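Journal > Family & Kitchen > Letters I Never Threw Out

We use cookies to remember your preferences. By continuing to read, you agree to our cookie policy.

The Shoebox Project, Part 3

March 8, 2025

My grandmother wrote letters the way other people snack. She'd start one at breakfast, put it down, pick it up after the mail came, and finish it in a different pen while the soup was on (you can tell when the soup was on, there are spots). I have a boot box and a half of them, and this winter I finally started reading them in order.

The first stack is all from the Munteanu house, the narrow one on the hill in Praromville where she rented two rooms before she married. She writes so much about that landlady! What she paid for eggs, how she aired the quilts on the wrong side of the yard, the time she locked the pantry over a missing jar of plums. I never met the woman and I feel like I owe her an apology for laughing.

My cousin Raluca Coman has been helping with the Romanian parts. My own Romanian is good enough for ordering lunch and not much else, so I type out what I can make out and send it to her, and she sends it back with the words fixed and usually a little note in the margin. Last week's note just said "she is NOT talking about the dog here." I had to read the whole page again after that. 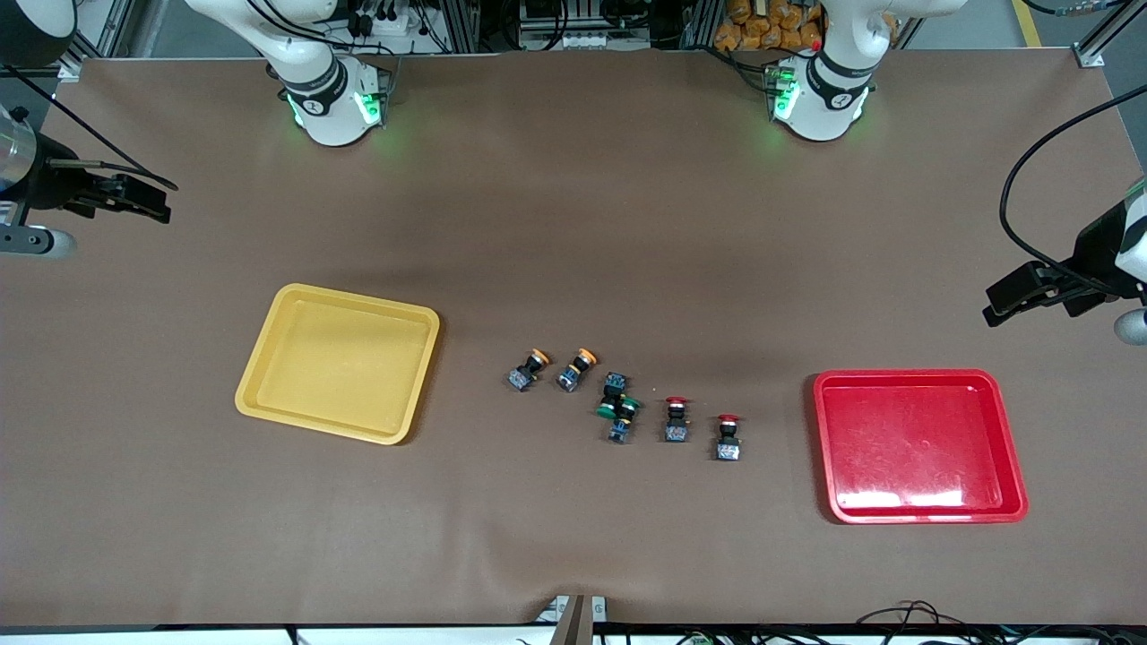 Brown mat, green lights.

Anyway, the sorting. I tried going by postmark, but half the envelopes are gone, and the ones that are left don't always match what's inside. So now I go by paper. The thin blue sheets come first, then the lined ones, and then the thick cream paper my grandfather bought her in August the year they moved. She hated it — said it drank the ink — and used it for eleven years anyway.

I still have the soup letters to do, and one long one about a train that I'm saving for a rainy afternoon with a pot of tea.

Comments

Aoife Ní Bhriain: I loved the plums. My great-aunt kept a lock on the biscuit tin and wore the key to Mass. Please do the train letter next!

quiltpatch: Which is the wrong side of the yard? Asking for my own clothesline.

Raluca Coman: It still wasn't the dog.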